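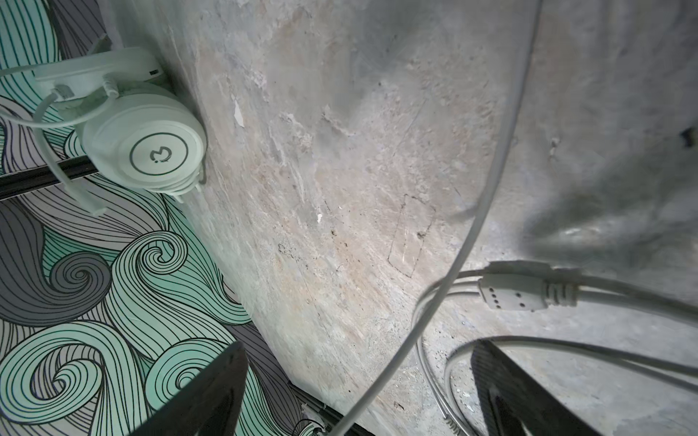 Home Forums Basketball Coaching & Tactics Stats Log in

Possession counts and the 2-3 zone

baseline_tom
March 16, 2018
I charted the Skundby at Matsuda game and got 101 possessions for the two teams combined. The box score formula gives a higher number. I used field goal attempts plus turnovers plus a share of free throws, minus offensive rebounds. Which one do people trust for a 30-second clock league?

kelso44
The chart, if you ended a possession only on a change of control. The formula multiplies free throws by a fixed value, and that value comes from a different level of play. Matsuda shoots a lot of and-ones, so the formula will run high for them.

pivotfoot
Disagree. One person charting live misses things. Team rebounds that go out of bounds are the usual problem. I would take the formula over a single chart every time, at least until you have 500 possessions logged and can fit your own free throw value.

baseline_tom
Charted from video, second pass matched the first. Offensive rebounds did not start a new possession.

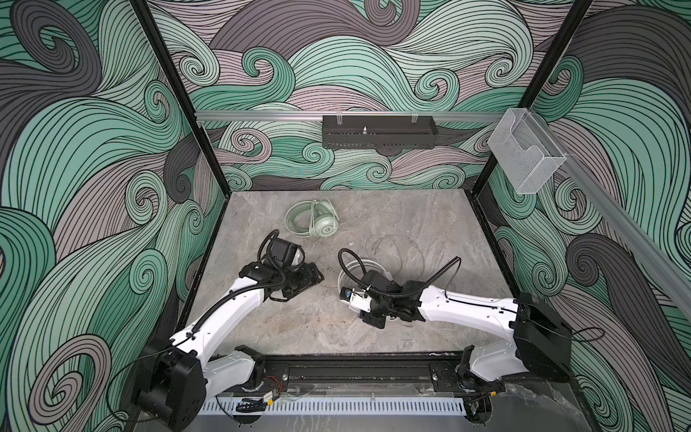
Gray marble-pattern tabletop, swirl walls on three sides.

kelso44
Then the chart is fine. What did Skundby run on defense? If they sat in the 2-3 all night, the count will be low for both sides. Long possessions, late shots.

baseline_tom
2-3 for most of it. Adoración Ortuño went to it in January after the Funitz loss and has kept it. Points allowed are down, but so is pace. Per possession I can't find any improvement.

pivotfoot
Points allowed per game is the wrong number to begin with. The zone also gave up the short corner against Plilament, same spot, same pass from the high post. The middle defender steps up and the two outside him don't pinch.

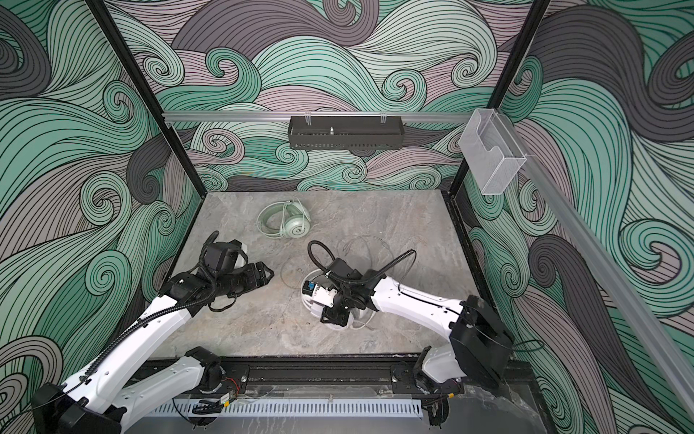

kelso44
The back line of a 2-3 has to stay level and move as one piece, and I don't see Skundby doing that. When the ball goes to the high post, the middle player leaves early and the wings stay flat on the blocks. Picture the aluminum rail on the back wall there, running across between the two black posts, with the perforated basket hanging from it. The posts are your wings and the basket is your center. If the center lets go of the rail, the wings have to close the gap — they are still standing at the corners.

pivotfoot
I would have the center hold and let a guard drop to the high post. Costs you a skip-pass three now and then. I'll take that.

kelso44
Not against Matsuda.

baseline_tom
I'll split the chart by entry pass and post points per possession for each. The Funitz game needs recharting first.

9 comments 2 shares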